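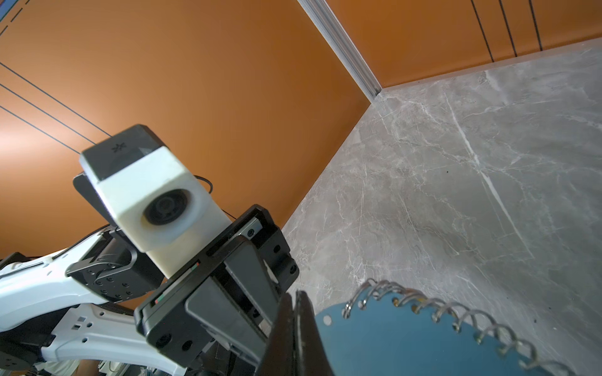
I've been using Sodberg as my photo organiser on Linux for a good few years now, and I'm hoping someone kind can help, as I've spent two evenings on this and my tea keeps going cold. Since the September update it won't make thumbnails for one of my folders. Every other folder is fine! The stuck one has 2,692 pictures in it, and all I get is a grey square for each. They open perfectly well if I double-click. I installed it from the Mottram repository, if that matters.

Last updated: September
Reading time: 2 min

Vittoria Sanna replied:

Oh, I had the very same thing and I feel for you. Close Sodberg completely (check the tray, it likes to hide there), then open your home folder, press Ctrl+H to show the hidden files, and go into .cache. Rename the folder called sodberg to sodberg-old and start the program again. It'll rebuild everything, so let it run while you do something else. Mine sat at 87 per cent for ages and then finished on its own.

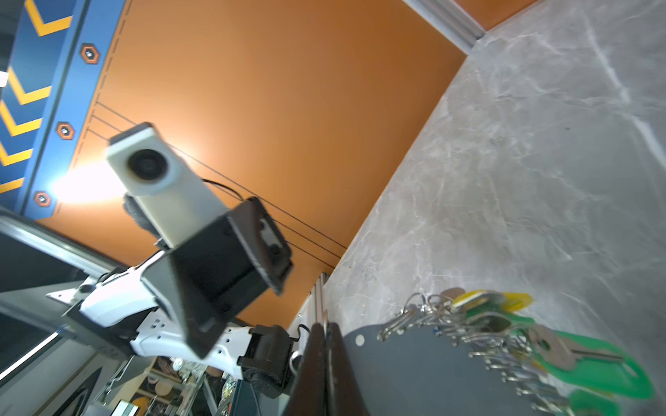
Blue banner with yellow chevrons.

If the grey squares come back, look under Preferences, then Previews, and see whether the folder limit is set to 2,000. Mine was, and I raised it to 5,000.

Second reply:

just use Wavitden, never had a problem

Third reply:

The limit was it for me too, on the Motero build. I didn't need to touch the cache at all, so maybe try that bit first.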